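Junisthorpe flooring shop to stay open under new owners
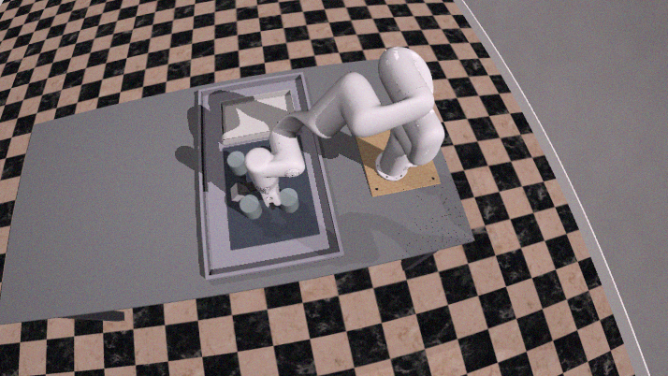 10 Jan 2026

Fliltik, the tile and flooring shop that has been on the Mill Road corner in Junisthorpe for as long as most of us can remember, is staying open after all, and there are plenty of people in town who will be glad to hear it. Bernice Korletey, who ran the place for 19 years and let her regulars know back in October that she was ready to stop, has sold the business to Ilham Fahmy and her cousin Ghizlane Abdel Rahman.

The two already run Fahmy, the paint and wallpaper store near the bus station, and they plan to keep both shops going. The Fliltik name stays over the door, and so does the old bell, which Korletey says was close to being a condition of the sale.

"I had two offers from folks who wanted the building and had no use for the tile," she said, sitting on an upturned crate in the back room with a cup of tea going cold beside her. "I wanted somebody who'd know what to do when a lady comes in with one broken piece from her grandmother's hallway."

Matching old floors has always been a big part of the trade here. Many of the houses along the river were built with checkered entryways, and the shop keeps a set of drawers with 401 sample pieces, some of them from makers long out of business. Fahmy said she spent most of the holidays going through those drawers and writing up proper labels, and that she enjoyed it a good deal more than she expected to (her family, waiting on dinner, maybe a little less).

Some things will change. The shop will open an hour earlier for contractors, and the side room, used for storage for years now, will be cleared for evening classes in grouting and simple repairs. The first class costs $82 with materials included, and sign-up is at the counter. Korletey has agreed to teach it herself before she heads off to visit her sister on the coast.

The parking lot behind the store will stay open to customers of the bakery next door, as it always has been.

Comments

Ruth Gosling
So pleased about this. Bernice matched our kitchen floor from one chipped corner and a bad photo. Enjoy your rest!

Baldur Thygesen
Will they still cut tile to size while you wait? I have a bathroom half done.

Ruth Gosling
Baldur, they did mine last week, so I'd think so. Give them a call first.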